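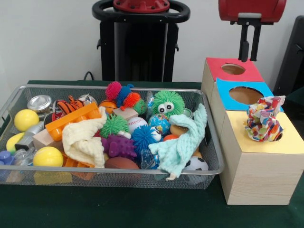
Wire basket of small toys and a stack of wooden boxes on the green table.

Call for Printmakers and Poster Artists: Lidard Print Fair

Lidard is taking applications from screen printers, letterpress shops, risograph studios and illustrators who want a table at the next fair. It runs for two days in July, indoors, with the doors open to the public from 11 a.m. each day. Admission is free for visitors. Last time the fair drew over 4000 people across the weekend.

There are 116 tables. We hold 20 of them for people who have never sold at a print fair before, and those are picked separately, so first-time applicants are not up against established shops.

Who can apply

Anyone who designs or prints their own work. Gig posters, art prints, zines, cards, patches, printed textiles and hand-bound books are all fine. Collectives and two-person studios can apply as one exhibitor and share a table. Please send one application per table, and name everyone who will be selling.

We do not accept resellers, publishers showing only licensed work, or pieces made with image generators. Digital prints are allowed if the drawing is yours, but at least half of what you bring should be printed by hand or on a press. If you print for other artists and want to show those jobs, send us a note from each artist saying that it's okay.

For gig posters, bring only editions you have the right to sell. If the band or venue kept part of the run, we assume you have settled that with them.

What you get

One table, six feet by thirty inches, with two folding chairs. Half tables are available to zine makers and card printers. A plain black cloth is provided, though most exhibitors bring their own.

Wall space behind the table if you are along the north or east side. The panels take pushpins and binder clips, no tape or adhesive putty. Center-aisle tables have no wall, so plan on a rack or a grid stand no taller than six feet.

Your name in the printed program and on the exhibitor page, with a link to your shop.

Wi-Fi for card readers. It slows down in the middle of Saturday afternoon, so set your reader to take offline payments before you come.

Coffee and lunch on both days for up to two people per table.

Cost

A full table is $140 and a half table is $75. First-time exhibitors pay half of either rate. You pay only after you've been accepted, and we take no cut of your sales. Refunds are given up to four weeks before the fair. After that we will try to fill the table from the waiting list and refund you if we do.

You are responsible for your own sales tax. A temporary seller's form will be in the acceptance packet.

The fair print

Each year one exhibitor designs the official poster. This year it will be a three-color screen print, 18 by 24 inches, pulled at the Ginting shop with Kumaresan Bhat running the press. The artist gets a flat fee of $900 and 30 copies from the edition. The rest are sold at the front desk to pay for the room.

If you want to be considered, check the box on the form and add a rough sketch. A pencil drawing is enough. Please don't send finished art, and leave out the fair's old logo -- we are not using it anymore. The choice is made by Salvador Serrano and Horácio Bragança, who did the last two posters and are not eligible this time.

Demonstrations

We need people to run short printing demonstrations in the side room. Each one lasts 45 minutes and pays $120. Past subjects were paper stencils, split-fountain inking, linocut on a hand press, and folding an eight-page zine from one sheet. Tell us what you would teach, how many people can take part at once and what you need from us. There is a sink in the room, but no exhaust fan, so water-based inks only.

You can lead a demonstration without having a table.

How to apply

Fill out the form on the Lidard site. You will need:

Your name or studio name, city and email address.

Four to eight images of recent work, JPEG, no larger than 3 MB each. At least one should show a full sheet with margins, so we can see the print as an object.

A few sentences on how the work is made. Plain language is fine. We don't need an artist statement.

A price range.

Your table size, and whether you need to be near an outlet. There are not many outlets.

The names of any exhibitors you would like to sit beside. We try, and can't always do it.

Applications are read by four people, all of them printers or former exhibitors. They see the images and the process notes first and the names afterward. Everyone gets an answer by email, yes or no, within three weeks of closing. The closing date is shown at the top of the form, and the form shuts off at 9 p.m. that night.

Setup and travel

Setup is Friday from 3 p.m. to 8 p.m., with a second slot from 8 a.m. on the first morning. The loading door is on the alley side and fits a cargo van. Hand trucks are available, but flat files and heavy presses need to be arranged with us ahead of time. The building is step-free from the loading door to the hall, and there is an accessible restroom on the same floor.

We have a small travel fund for exhibitors coming from more than 200 miles away. It covers gas or a bus ticket, not hotels. Ask for it on the form. It has no bearing on whether you are accepted.

Questions

For tables and payment, write to Fiachra Flanagan. For demonstrations and the poster, write to Nuno Tavares. Both can be reached through the contact page. Please put your studio name in the subject line, and allow two or three days for a reply.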